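Fr 13. März

Klebeversuch Prenerent, Charge 664, fortgesetzt. Proben aus der Klimakammer entnommen, Lagerung 90 h. Scherfestigkeit nach Augenschein unverändert, Messung folgt nach Kalibrierung der Zugprüfmaschine. Bruchbild bei Probe 15 adhäsiv, Rest kohäsiv.

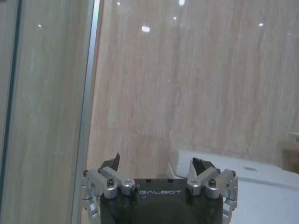

Abb. 1: Gehäuse mit Aufdruck GALBOT, seitlich Glieder aus gebürstetem Aluminium.

Charge 767 bisher nicht angesetzt, Härter von Laltow fehlt. Y. Ayaaba fragt nach. Primer vor Gebrauch aufrühren, Bodensatz.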